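Handling Rules for Gripper Work: What a Small Rental House Wrote Down

Any shop that lets a robot pick up customer goods ends up with rules, even if they live in one person's head. Lerix, which rents out audio gear for school plays, weddings and karaoke nights, put its rules on paper in April. The full set fits on two pages and is taped up beside the cell. 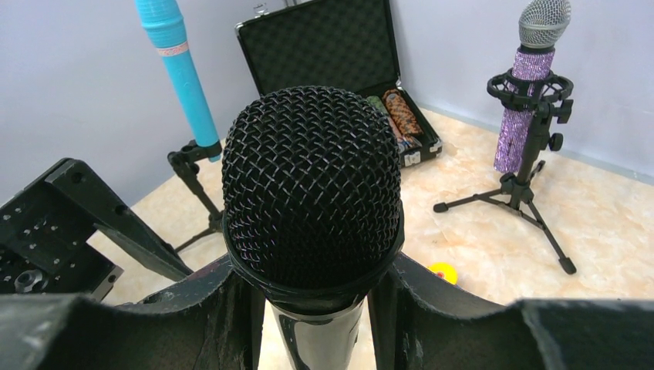
Where to grip

The first rule covers contact. On a handheld microphone, the fingers close on the handle just below the grille. They never close on the grille itself. Mesh dents easily, and a dented grille means a repair ticket and an argument with whoever rented it last.

The rule reads the same for every handheld, plain or decorated. A glossy handle can slip, and one covered in rhinestones can lose stones, so the shop keeps a grip setting for each finish. Lerix started with a single setting for everything. The plain microphones did fine with it. The decorated ones did not, and the shop spent an afternoon with glue and tweezers.

Grip force is set at the lowest value that passes a hold test. The arm lifts the item, holds it for 40 seconds and turns it once. If the item shifts in the fingers, the value goes up one step and the test is run again. The number that passes is written on the item's card along with the date. A new value needs a new test, even when the change looks small.

Finger surfaces

Fingers wear. A scuffed surface is allowed under the Lerix rules as long as nothing hard is exposed where the finger touches the goods. The check is done by hand, with the power off, at the start of each shift. The worker runs a thumb over both contact faces. If anything catches, the pair is swapped. One finger is never replaced alone, as a new one and an old one do not grip evenly.

Kedura, a repair shop that shares the building, uses a stricter version. It changes fingers on a fixed count of picks whatever they look like. Lerix looked at that and decided it would throw away too many good parts. Both approaches can be defended, provided somebody writes down which one is in use.

Stands and neighbors

Desk stands cause more trouble than the microphones do. Tripod legs stick out farther than the item they hold, and a path that clears the microphone can still clip a foot. The rule is to plan around the full spread of the legs, plus a hand's width. Shock mounts count as part of the stand, adjustment knobs included.

Cases must be fully open or fully closed before the arm moves. A lid that is halfway up can fall, and the planning software has no way to expect that. Small loose items are supposed to be off the floor of the cell before a run. This is the rule people skip most, according to the shop's own log.

The log

The log is a spreadsheet. It had 1311 picks in it when the rules were last revised, and 47 of those were marked as stopped by hand. Every stop gets a line that says what the worker saw and what was done next. "Stopped, looked wrong" is accepted. A blank is not.

Anyone in the room may stop the arm, and no reason is asked for until it is still. Restarting is limited to the two people trained on the cell, and the one who restarts signs the line.

The next revision will deal with cables, which the current pages leave out. For now, anything with a cord attached is packed by hand.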